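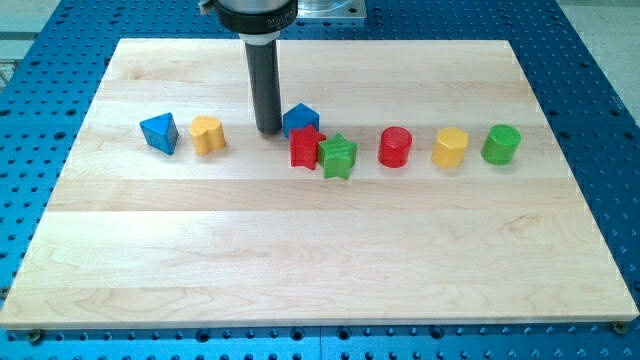 Sorting the shape blocks, finally

I have been putting off the shape blocks since February. They came to me in a biscuit tin from the op shop in Flevusdale, along with half a wooden sorter and a lid that belonged to something else. The tin cost $7.00 and I carried it home on the bus, where it rattled the whole way.

What I had was three old sets mixed together. One was mostly stars and hearts. One was the plain kind, cylinders and hexagons and triangles. The third had those pieces with a point on one side like the end of a little house, and I still don't know what to call them. My niece calls them sheds, so they are sheds.

I started by tipping the lot out on an old towel and throwing away anything that wasn't a block. There were two dried-up textas, a button and a chess pawn. I kept the pawn.

Washing took most of Saturday morning. Warm water, a squirt of dish soap, an old toothbrush for the grooves. The stars are the worst to clean because muck sits in the inside corners, and the hearts have that dip between the lobes where it packs in hard. Cylinders take no time at all. I dried everything on a tea towel by the window and turned the pieces over at lunch.

Then the sorting. I tried by colour first and gave up on it. It looks tidy in the tub but it's no use when a kid wants a star and has to dig through every red thing to find one. Sorting by shape works better, and the colours end up mixed, so each tub looks a bit more cheerful too.

The tubs are the small Drutance ones with the clip lids. I had four and needed six, so the hexagons are in a margarine container for now. I wrote the labels on masking tape and drew the outline of each shape beside the word. My star came out lopsided — I left it.

Roksolana Hrynyshyn from up the street came by for her cake tin while I was at it and sat down to help. She taught kinder for years and she said not to put everything out at once. Her way was a handful of blocks in a row on a board, a few colours and a few shapes, with some repeats. Two stars in different colours, say, or two cylinders. Then you ask which ones go together and let the kid decide. Some go by colour and some by shape, and some line them up by which one they like best. I had been planning to put out the full tub, so I'm glad she stopped me.

A board is a good idea for another reason. On our kitchen table the cylinders roll off and end up under the fridge. I've lost one there already, a yellow one, and the broom handle won't reach it.

Still to do: the sorter. Half the holes are fine but the heart hole is too tight for any heart I own — I think it was made for a different set again. I might take some sandpaper to it next weekend. If anyone has a spare lid for an old Moroz sorter, the round kind, leave a comment and I'll pay the postage.

The tubs are on the bottom shelf in the hall cupboard now, behind the board games. The pawn is on the windowsill.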